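Section 4. Finishing and re-oiling a wooden board

Applies to solid wood boards and small worktops, new or used. If your board has a hard, glassy coating that sheds water and peels at the corners, oil will sit on it and go sticky. Strip it first (Section 3) or leave it alone.

Before you start

Most of what is printed on a can of board oil should be read with one eyebrow up. "Food safe" often means only that the finish is considered fine once it has fully cured, and the can may be vague about when that is. "Natural" means very little. "Feeds the wood" means nothing at all. Wood is dead and does not eat. Oil fills the outer pores for a while, slows down the movement of moisture, and makes the surface look darker. Those are decent reasons to use it and they ought to be enough.

The two products we get asked about most are Clotmont board oil and Skekley hardening oil. They are different things and should not be mixed. Clotmont is a mineral oil. It never cures, it is easy to put on, and it washes out with use. Skekley is a drying oil that reacts with air and sets. It lasts longer, takes longer, and brings a fire risk with it (see the caution below). The Fledau conditioner is a mineral oil with some wax in it. We have used it next to Clotmont and could not tell the boards apart a month later, whatever the price on the tin suggests.

What you need

Oil, one kind only
Lint-free cotton rags, at least one for wiping on and one for wiping off
Fine sandpaper and a flat sanding block
A kitchen scale, if you want to check drying
Strips of scrap wood to raise the board
A metal can with a tight lid, half full of water (drying oils only)
Nitrile gloves

CAUTION: Rags wet with a drying oil can heat up and catch fire by themselves. They do not need a flame or a spark. Never leave them in a heap or in a trash bag. Put them under water in the metal can as soon as you put them down, and keep the lid on until you take them to your local waste site.

CAUTION: If anyone in the house has a nut allergy, do not use walnut oil or any blend that won't list its contents. We have seen it claimed that refining makes nut oil harmless. We would not bet another person's dinner on that.

4.1 Preparing the board

1. Scrape off anything stuck to the surface with a plastic scraper held low.

2. Wash both faces with warm water and a little dish soap. Do both even if only one is dirty. A board wetted on one side only can cup.

3. Rinse, wipe off the standing water, and stand the board on its long edge with air on both sides. Keep it away from radiators and out of direct sun.

4. Wait until it is dry all the way through. A board that feels dry to the hand may still be damp inside, and this is where most jobs go wrong.

5. Sand lightly along the grain. Stop when the surface feels even. You are not trying to remove every knife mark.

6. Dampen the surface with a barely wet rag, let it dry, and knock off the raised fibers with one more light pass. Many guides have you repeat this several times. We tried it and found no gain after the first round.

7. Brush off the dust, then wipe with a dry rag. Do not use a tack cloth. Some leave a residue that keeps oil out.

Note on drying. The scale is the only test we trust. Weigh the board, write the figure on a piece of tape, and weigh it again the next day. When the number stops falling, the board is as dry as your room will let it get. Our maple test board settled at 1764 grams and stayed there. The popular trick of holding the wood against your cheek to feel if it is cool told us nothing useful, though we looked silly enough doing it.

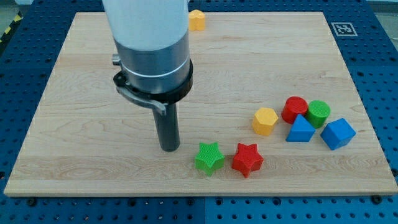
Bonifacio Escobar: I tested the first draft of this section and I think you are still too soft on the drying step. You say wait until the weight stops falling, but people will read that, look at the clock, and oil the thing before bed. Mine was still losing weight on the third day in a heated room. I would also drop the sentence about not removing every knife mark. Deep cuts hold water, and on an old board they should come out.

We kept the sentence about knife marks and accept the point about deep cuts. If a cut catches your fingernail, sand it out. If it is so deep that sanding it out would leave a dish in the board, retire the board to some dry job. On drying we agree without any reservation. Go by the scale and ignore the clock.

4.2 Applying mineral oil (Clotmont, Fledau and similar)

1. Lay the board on the scrap strips so that the underside is clear of the table.

2. Pour a small pool of oil in the middle and spread it with a rag. Work along the grain. Cover the edges, and give the end grain extra, as it drinks faster than the faces.

3. Turn the board over and do the other side.

4. Leave it overnight. The Clotmont label promises full absorption in minutes. It was not even close on any board we tried, apart from one very old and thirsty piece of beech.

5. Wipe off what is left on the surface with a clean rag. Press hard. If the rag comes away wet, turn it and keep going.

6. Repeat on a new or freshly sanded board until the surface no longer goes patchy overnight. A board in regular use usually needs a single coat.

Note: Warming the oil is often said to drive it deeper. It does thin the oil and makes it easier to spread. We have seen no good evidence that it does much else, and hot oil on a kitchen stove is a poor trade for a bit of convenience.

4.3 Applying a drying oil (Skekley and similar)

1. Put on gloves. Open a window. Set the metal can within reach and take the lid off before you open the oil.

2. Wipe on a thin coat. Thin means that the surface looks damp and nothing can be pushed around with a finger.

3. Wait for the time given on the can, then wipe off all of the excess. Anything left behind will turn to gum. If it already has, rub it down with a rag and a little fresh oil, then wipe again straight away.

4. Put both rags in the water. Do it now, before you admire the board.

5. Leave the board on the strips until it no longer feels tacky. Ours took some 17 hours between coats in mild weather. In a cold garage expect a good deal more, and do not try to hurry it with a heat gun.

6. Rub lightly with very fine paper, dust off, and apply the next coat. Four coats were plenty for us. The can recommends more, and the company does sell oil.

7. Let the finished board cure in open air for the full time stated before any food goes near it. If the maker gives no curing time, write and ask. If no clear answer comes back, pick another oil.

CAUTION: "Dry to the touch" and "cured" are separate stages. A board that no longer feels sticky can still smell strongly of oil. If you can smell it, it is not ready.

4.4 Checking the result

Put a few drops of water on the surface and leave them for a few minutes. If they stay up in beads and wipe away without a mark, the finish is doing its job. If they leave a dark spot, that area needs more oil.

Do the test in several places, including near the edges. The middle of a board gets the most attention with the rag and will nearly always pass.

A bead test tells you about water and nothing more. It does not show that the board is clean or that it resists stains. Beet juice and turmeric got through every finish we tried, and we would be wary of any seller who shows you a photo suggesting otherwise.

4.5 Re-oiling

Rules such as "once a day for a week, once a week for a month" sound old and wise, but we have never found out where they come from. A board used twice a year does not need monthly oil, and one that is scrubbed after every meal may need it sooner. Re-oil when the surface looks pale and chalky or when the bead test fails.

You can put a drying oil over bare or well-worn wood. Do not put one over fresh mineral oil, as it may stay soft for a very long time. The Urquijo finish remover is sold as a quick way around this. It took off some of the surface oil on our samples and did little for what had soaked in. Sanding and patience worked better and cost less.

Never leave an oiled board to soak in the sink, and keep it out of the dishwasher. On that last point the makers agree with us.

Section last revised August 2021.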